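Plan de travail blanc mat : taches, entretien, regrets ?
Forum Cuisine et aménagement > Plans de travail et crédences
Sujet lancé par jayanthi_ds

jayanthi_ds
Messages : 5
Bonjour à tous,
Nous refaisons la cuisine en décembre et il faut valider le plan de travail avant la fin du mois. Le cuisiniste (Gounder, à côté de chez nous) nous propose un stratifié blanc mat de chez Famano, chant assorti, épaisseur 25 mm. Mon mari est pour, moi j'hésite. On cuisine beaucoup au curcuma, on boit du thé toute la journée et nous avons deux enfants.
Est-ce que ceux qui ont du blanc mat depuis plusieurs années peuvent me dire comment ça vieillit ? Je ne cherche pas d'avis sur la couleur, seulement sur l'entretien.
Merci d'avance,
Jayanthi D'Souza

paillasse38
Messages : 412
Bonjour. Blanc mat stratifié chez moi depuis 6 ans. Le café et le vin partent à l'éponge humide si on n'attend pas le lendemain. Le curcuma, non. Il me reste une auréole jaune pâle à gauche de l'évier, je l'ai depuis la deuxième année. Elle s'est éclaircie avec le temps (la fenêtre est juste au-dessus, la lumière aide) mais on la voit encore.
Pour le reste rien à signaler. Pas de produit abrasif, pas d'éponge verte.

Mirabelle_54
Messages : 88
Pareil que paillasse38 pour le café. Par contre je ne suis pas d'accord sur le curcuma : bicarbonate et un peu d'eau, en pâte, on laisse une heure et on rince. Chez moi c'est parti complètement.
Ce qui m'agace davantage, ce sont les traces de doigts grasses. En brillant on les essuie d'un coup, en mat il faut du liquide vaisselle et repasser un chiffon sec.

le_tourangeau
Messages : 1530
Le bicarbonate est abrasif. Légèrement, mais il l'est. Sur un mat, à force, vous allez lustrer la zone et vous aurez une tache brillante à la place de la tache jaune. J'en ai vu plusieurs comme ça quand je posais des cuisines.
Pour le curcuma, savon noir tiède, puis patience. Et une planche à découper sous la main.
@jayanthi_ds : demandez à Gounder la référence exacte chez Famano. Il y a mat et mat. Certains ont un traitement contre les traces, d'autres n'ont rien du tout et coûtent presque le même prix.

Mirabelle_54
Messages : 89
Je ne frotte pas, je pose la pâte et je rince. Quatre ans que je fais ça et aucune zone lustrée.

le_tourangeau
Messages : 1531
Tant mieux pour vous. Regardez quand même en lumière rasante, le soir, avec une lampe posée sur le plan.

jayanthi_ds
Messages : 6
Merci pour vos réponses. J'ai appelé Gounder, la vendeuse ne savait pas pour le traitement, elle doit me rappeler.
Autre question : on a un mur de 67 cm entre la porte et la fenêtre, et le plan devra passer dedans avec un retour. Ils veulent faire un joint à cet endroit. Est-ce que le joint se voit beaucoup sur du blanc ?

le_tourangeau
Messages : 1532
Un joint se voit toujours, sur du blanc plus qu'ailleurs parce que la saleté s'y loge. Tout dépend du serrage et de la colle. Exigez une coupe d'onglet faite en atelier, pas sur place à la scie circulaire. Et que les chants de coupe soient étanchés avant l'assemblage. Si l'eau passe, le panneau gonfle et là il n'y a plus rien à faire, on change.

raju.annapurna
Messages : 37
Bonjour, je me permets de donner un avis différent. J'ai choisi du compact plutôt que du stratifié sur panneau, chez Nirnwood, en blanc aussi. C'est plus cher, je ne vais pas dire le contraire. Mais la découpe sous l'évier ne craint pas l'eau et je n'ai plus peur des joints. Pour le curcuma c'est pareil que les autres, il faut essuyer tout de suite.
Le défaut : c'est dur et assez sonore. Quand on pose un verre un peu vite, il casse. J'en suis à cinq verres.
Annapurna Raju

paillasse38
Messages : 413
Le compact c'est bien, mais l'écart de prix est énorme dès qu'on a un plan en L. J'avais demandé un devis à l'époque et j'ai refermé le dossier. Avec la différence on peut changer un stratifié deux fois.

raju.annapurna
Messages : 38
Changer deux fois, oui, mais il faut compter la dépose, la plomberie à débrancher, la crédence à reprendre et plusieurs jours sans évier. Je l'ai vécu dans mon ancien appartement, je n'ai pas envie de recommencer.

le_tourangeau
Messages : 1533
Vous avez raison tous les deux. Si on reste longtemps dans le logement, compact. Si on revend, stratifié bien posé.

jayanthi_ds
Messages : 7
On compte rester. Mais le budget est déjà dépassé avec le four, donc ce sera du stratifié. Ma question est surtout blanc ou pas blanc. Je regarde aussi un gris clair chez Trondeck, et il y a un modèle imitation pierre qui me paraît moins salissant.

grandlarge
Messages : 203
Salut. Je lis le sujet depuis le début et il manque un avis sur l'usage quotidien. J'ai une grande table blanche à l'atelier et un plan imitation pierre à la maison. L'imitation pierre cache tout, y compris les miettes et le gras. On passe la main et on se rend compte que c'est sale. Sur le blanc on voit tout, donc on nettoie. Je préfère le blanc.

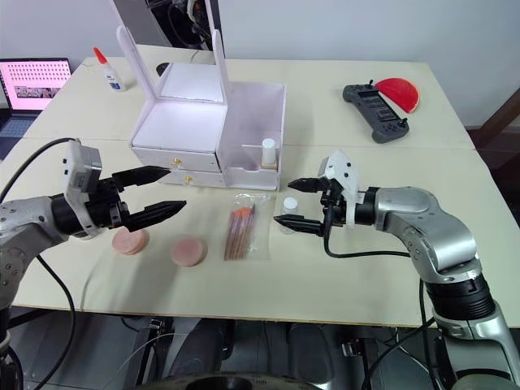 Plateau blanc, tout en longueur, avec les deux bras gris clair de chaque côté.

Les câbles noirs ressortent beaucoup dessus, pensez-y pour la bouilloire et le grille-pain. Chez moi j'ai fini par mettre des prises encastrées dans l'angle et je ne le regrette pas.

Mirabelle_54
Messages : 90
Bonne remarque pour les câbles. J'ai une bouilloire à fil noir et on ne voit que lui. Pour les miettes aussi je suis d'accord, ma sœur a du granité et elle essuie au hasard.

paillasse38
Messages : 414
Pas d'accord du tout. Avec deux enfants, voir la moindre goutte de confiture toute la journée, c'est fatigant. J'ai du blanc et si c'était à refaire je prendrais un gris clair. On essuie le soir et c'est très bien.

grandlarge
Messages : 204
Question de tempérament. Chez nous ça se nettoie après chaque repas de toute façon.

le_tourangeau
Messages : 1534
Demandez des échantillons, un de chaque. Vous mettez dessus curcuma, thé, huile et betterave, vous laissez une nuit, et vous nettoyez le matin avec ce que vous avez d'habitude sous l'évier. Les échantillons sont gratuits en général. Prenez-les assez grands, le petit carré de nuancier ne sert à rien.

jayanthi_ds
Messages : 8
J'ai fait le test avec le Famano blanc et le Trondeck gris clair. Thé et huile : rien sur les deux. Betterave : rien non plus après savon noir. Curcuma : une trace jaune sur le blanc, et une trace aussi sur le gris, un peu moins visible. J'ai mis le bicarbonate en pâte sur la moitié de la trace du blanc, elle a pâli mais elle n'est pas partie.
Gounder a rappelé, la référence proposée n'a pas de traitement contre les traces. La version traitée est en supplément et ils m'envoient le devis.

Mirabelle_54
Messages : 91
Refaites une deuxième fois la pâte, chez moi il avait fallu deux passages.

le_tourangeau
Messages : 1535
Et regardez en lumière rasante.

jayanthi_ds
Messages : 9
Deuxième passage fait, il reste un voile très léger. En lumière rasante je ne vois pas de différence de brillance, mais c'est un seul essai. On part sur le gris clair, mon mari s'est rangé à mon avis après avoir vu les échantillons. Reste la question de l'onglet en atelier, ils me répondent demain matin.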